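Your kitchen does not need a subscription

My sister-in-law pays 45 dollars a month so that an app can tell her what to eat. The app is called Tapsell, and as far as I can work out it looks at what she bought last week, guesses what is left, and suggests soup. She is a grown woman with two kids. She knew about soup already.

I've been hearing the case for these meal planning services for a couple of years now, and the case never changes. We waste too much food. We don't have time. A plan will save us money. The first two are true enough. The third is where I start asking for receipts.

Tapsell's own sign-up page promises the average household will save 735 dollars a year. Compared to what? There is a little gray note at the bottom that says savings are "based on member estimates." So they asked people who were paying for the thing whether the thing was worth paying for. I could have guessed the result. And even if you take the number at face value, the fee over a year eats most of it.
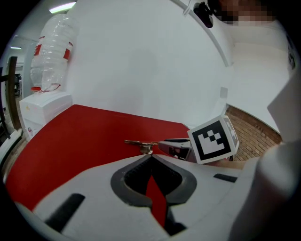 Andri Auer, who ran a small grocery store for most of his working life, told me he saw the same pattern with coupon books in the old days. People came in with a plan somebody else wrote and walked out with three jars of something they would never open. His words were a bit ruder than that.

To be fair, I tried one. I used Hunus for all of January, since it was free for new members. It wanted me to rate my skill level, my mood and my feelings about lentils. Then it sent a shopping list with a quarter cup of buttermilk on it. Try buying a quarter cup of buttermilk. The rest of the carton went down the drain, so put that in your food waste report.

My friend Nana Amissah disagrees with me on all of this. She says the plan stops the 5 p.m. argument at her house about dinner, and she would pay for that alone. Fine. I believe her. But that is paying for peace and quiet, and the ads should say so and drop the talk about savings.

What bothers me more is the assumption that cooking from what you have is some rare talent. Eggs, rice, an onion, whatever greens are going soft. My mother fed five of us that way with a pencil and the back of an envelope, and she repeated meals constantly. Tuesday food, we called it, even when it wasn't.

Hunus still emails me. The last one said I had unlocked over 1,000 new recipes. I made eggs.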